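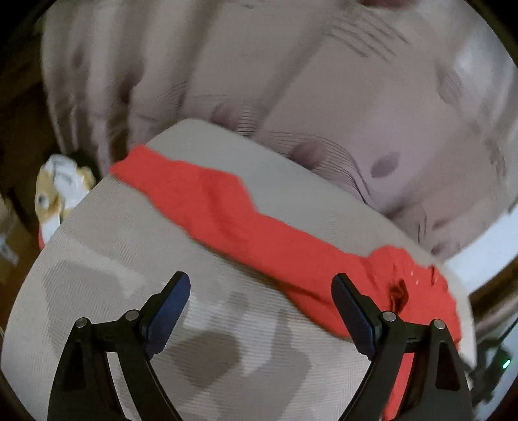 Kleidertausch zieht ins alte Postgebäude

Bundham. Die Kleidertauschbörse der Stadt bekommt neue Räume. Ab dem 7. Oktober öffnet sie im Erdgeschoss des früheren Postgebäudes an der Prustoner Straße. Der bisherige Standort im Gemeindehaus war seit August geschlossen, weil dort die Heizungsrohre erneuert werden. Eine Rückkehr ist nicht vorgesehen.

Nach Angaben der Stadtverwaltung wurden im vergangenen Jahr 3.749 Kleidungsstücke abgegeben, der größte Teil davon Kinderkleidung und Oberteile für Erwachsene. Im Gemeindehaus standen dafür nur zwei kleine Zimmer zur Verfügung. An Tagen mit viel Andrang mussten Besucher im Treppenhaus warten, und Säcke mit Winterjacken lagerten zeitweise im Flur. Der neue Raum misst 200 Quadratmeter und ist stufenlos zu erreichen.
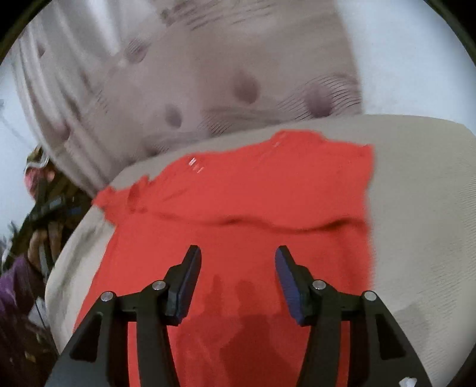 Am Ablauf ändert sich wenig. Wer etwas mitbringt, erhält an der Ausgabe Wertmarken und kann sich dafür andere Stücke aussuchen. Pro Besuch werden höchstens elf Teile angenommen. Sie müssen gewaschen und ohne Löcher sein, Knöpfe und Reißverschlüsse sollen vollständig sein. Für ein einfaches Oberteil, etwa ein rot-oranges T-Shirt wie das auf dem beigen Sofa, gibt es eine Marke, für Mäntel und feste Schuhe drei. Unterwäsche, Matratzenbezüge und einzelne Socken werden nicht genommen. Marken aus dem Gemeindehaus bleiben gültig.

Neu ist eine Ecke für Ausbesserungen. Das Nähgeschäft Grewal stellt dafür zwei gebrauchte Maschinen und Garn bereit. Besucher können dort Säume kürzen oder Knöpfe annähen - eine Anmeldung ist nicht nötig, bei Andrang ist die Zeit am Gerät aber auf eine halbe Stunde begrenzt. Größere Änderungen übernimmt das Geschäft weiterhin nur in den eigenen Räumen und gegen Bezahlung.

Die Miete für das erste Jahr trägt die Stadt. Danach soll der Betrieb zum Teil über den Verkauf von Restbeständen finanziert werden. Kleidung, die nach sechs Wochen keinen Abnehmer gefunden hat, geht an den Textilbetrieb Fullenano, der daraus Putzlappen und Dämmmaterial herstellt. Bislang wurde sie über die Sammelcontainer am Bauhof entsorgt.

Die Buslinie aus Pruston hält direkt vor dem Gebäude. Parkplätze gibt es im Hof, die Einfahrt liegt an der Rückseite und ist wegen der Bauarbeiten am Nachbarhaus derzeit nur aus nördlicher Richtung möglich. Große Mengen, zum Beispiel aus Haushaltsauflösungen, sollen vorher telefonisch bei der Stadtverwaltung angekündigt werden.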